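The Table Stays

When Oksana Pavliuk moved into her apartment in Nokness, she sold the couch and kept the table. It had belonged to her aunt and seats 8 if two people share the bench.

Old tables are selling well again. Gopinath Achari, who repairs furniture at Lehtinen, took in 65 of them last year. Most come with loose legs, and a few have been stored in barns. He charges by the hour and tells people up front when a top isn't worth saving.

His advice on finish is simple. Wipe the wood with a damp cloth, dry it, and leave it alone for a day before adding oil. He uses two thin coats and rubs off the extra after 11 minutes. Wax can go on later.
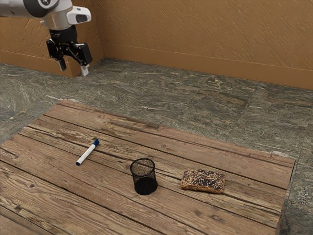
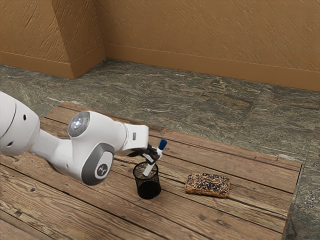 Stains are a matter of taste. Pavliuk has a ring from a coffee pot near one corner and has decided to keep it. Achari can sand out a mark like that in an afternoon, but he says most customers change their minds once he gets out the sander. Pavliuk plans to oil hers in April, when she can open the windows.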